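4.2 What people keep, and why they say they keep it

I'll admit I went into the Dindthorpe interviews expecting to hear a lot about money. My diary survey had 1,993 entries in it, and price came up so often that I figured the objects people hung on to would be the expensive ones. Then I sat down in 17 kitchens and living rooms and heard almost nothing about price at all!

What I got was stories about who gave the thing, and where it used to sit in the old house. One woman had moved nine times (she listed the towns for me, twice, in a different order) and the only item that made every move was a soft toy from a fair in Sernimau. She'd thrown out a perfectly good dresser along the way. 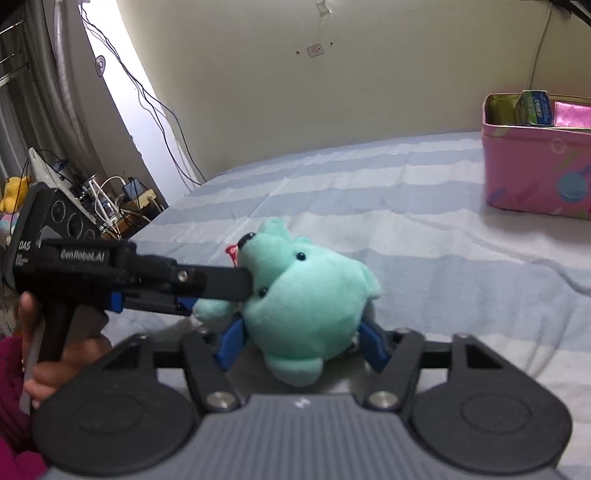 Figure 6. A small mint-green plush toy with bead eyes and a pointed snout.

So I went back and recoded the diaries with a new category, which I've been calling "carried" – meaning the object survived at least one move in a bag or on somebody's lap, and never went in the truck. It's a clumsy label and I'd welcome a better one. Soft toys, letters and kitchen tools fill most of it, and furniture hardly shows up.

The Suvarna diaries were messier. People there tended to write about a whole shelf at once, so I couldn't always tell which object they meant, and I left those entries out of Table 3. I may have been too strict about that. A second round of interviews is planned for July, and I want to ask about the shelves directly – who arranged them, and what gets moved when company comes over.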